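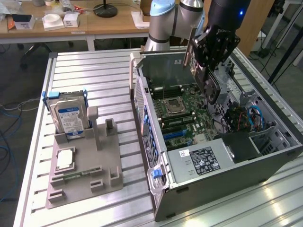 Figure 3. Open desktop tower on the slatted aluminum table, side panel removed, with an expansion card or component held above the board near the cooling fan. A hard disk drive stands in the gray fixture plate to the left.

4. Order of Work in Desktop Refurbishment

4.1 Layout of the open case

The refurbishment line at the Sollside depot receives desktop computers that have been retired from offices and public buildings. The great majority are towers, and all towers are processed in the same posture: on one side, with the side panel off and the main board facing up. Figure 3 shows a unit in this posture. The posture was adopted before the present study began and was kept throughout, as it gives access to the board, the memory slots, the expansion slots and the power supply without turning the case between steps.

For the purpose of recording, the interior was divided into four zones. Zone A is the processor socket and the area directly next to it. Zone B is the memory slots. Zone C is the group of expansion slots together with the rear panel, where the slot covers are held. Zone D takes in the drive cage, the fan and the cabling that passes between them. The power supply was not given a zone of its own. It was treated as a fixed part of the chassis unless the unit failed the electrical check described in Section 3, in which case the entire unit left the line.

The zones differ a good deal in how crowded they are. In the unit in Figure 3, the socket is empty and its metal bracket is open, and the two long blue expansion slots lie clear on the board. The right side of the case is much busier. A blue SATA cable makes a loop there, and red, black and yellow wires are bundled near a drive cage. This uneven spread of free space within a single case is typical of the towers in our sample, and it has a direct bearing on the order in which parts can be handled.

4.2 Recording of steps

A sample of 200 towers was drawn from the depot's intake. Each tower was followed from the removal of the side panel to the closing of the case. Observers wrote down every part that was taken out or put in, the zone in which the work took place, and any step that had to be undone before another could be finished. The last category is called a reversal in what follows. A reversal was recorded only when a part that had already been seated was removed again for access. Parts removed again owing to a fault were recorded separately and do not enter the counts below.

Observation was carried out by Lamisi Agbeko and Ayuba Asante, each working alone with a paper form. To test agreement between them, 32 towers were observed by both. Differences were found chiefly in Zone D, where one observer tended to record the moving of a cable as a step and the other did not. After discussion it was decided that a cable counts as handled when a connector is released or pushed home, and that pressing a cable aside is not a step. The earlier forms were corrected to follow this rule.

4.3 Two orders compared

The depot had no written order of work at the start of the study. Technicians were taught at the bench and formed their own habits, which fell into two main groups. In the first, work begins with the board: memory and expansion cards are fitted, and the drive and its cables are left to the end. In the second, work begins with the drive and the cables, and cards are fitted last. These are referred to as board-first and drive-first. A small number of towers followed neither order and were left out of the comparison.

Board-first work was the more common habit. Technicians who used it explained that they preferred to deal with the parts that matter most while the case is at its most open. It also allows memory to be checked early, so that a unit with a dead slot can be withdrawn before time is spent on it. Its weak point lies at the border between Zones C and D. A long expansion card, once seated, reaches toward the fan and narrows the path to the drive connectors. In several models this path becomes too narrow for a hand, and the card must come out again.

Drive-first work showed fewer reversals in long-card units. With the cables already connected and tied back, the upper right part of the case can be approached from directly above, and a card can be lowered upright into its slot without brushing against the wiring. The cost is that faults in memory are found late. In units fitted only with short cards, the two orders gave nearly the same number of reversals, and the early memory check then favors board-first work.

It should be noted that the expansion slots themselves were seldom the cause of difficulty. Most trouble with cards arose at the rear panel, where the metal end of the card must line up with the opening in the chassis. Slot covers and their catches differ between makers, and a card that is correctly placed over the board may still bind at this point. Observers noted that experienced technicians looked first at the rear panel and only then at the slot, while newer staff tended to do the opposite.

4.4 Placement of loose parts

The second source of lost time was the handling of parts outside the case. Before the study, drives and cards were laid flat on the bench wherever there was room. Drives were moved to clear space for other work, and on shared benches they were at times placed with the wrong tower. The depot supervisor, Gaëtan Poulain, had already asked for trays, but the trays on trial took up more bench space than was available beside a full-size case.

A fixture plate was therefore introduced. It is 3D-printed in gray and has raised slots and posts for holding components. The plate lies on the table to the left of the tower. A drive can be stood upright in a slot, with its caddy bracket still attached, so that it occupies little of the plate and its label remains easy to read. Standing drives were picked up by the bracket more often than drives lying flat, which were usually taken by the edges.

The plate was placed on the left following a short trial of both sides. With the plate on the right, technicians reached across the drive cage and the cables, and the drive was set down on the chassis on its way into the cage more often than we considered acceptable. With the plate on the left, the reach is longer but passes over the open board, where there is less to catch on. Dalva Barbosa, who managed the bench trial, also proposed a version of the plate with its slots turned toward the technician. This version was printed but was not used in the counts reported here.

4.5 Effect on written instructions

The results were used to prepare a one-page instruction, issued to all benches on 2023-07-05. It asks the technician to identify the longest card before starting. If that card reaches past the end of the board, the drive-first order is used. In all other cases the board-first order is used and memory is checked before any card is fitted. The drive remains in the fixture plate until its turn comes in either order.

Staff at the Asamoah site, which handles smaller batches, received the same page and asked that a note on slot covers be added. The note tells the technician to open the catch and remove the cover for the intended slot before picking up the card. It was included in the version printed in August. A request to list the tower models with narrow access to the drive connectors has not yet been met. The intake record contains 2000 entries from past years, but model names were entered in several different ways and must be brought into one form before such a list can be relied on.

4.6 Limits

All towers in the sample came through one depot, and office machines are heavily represented among them. Small cases, in which the power supply may lie over part of the board, were not studied. The observers could not be kept unaware of the order in use, and technicians knew that they were being watched. The comparison also says nothing about the condition of the parts after refitting, a matter taken up by Dede Aryee in Section 5.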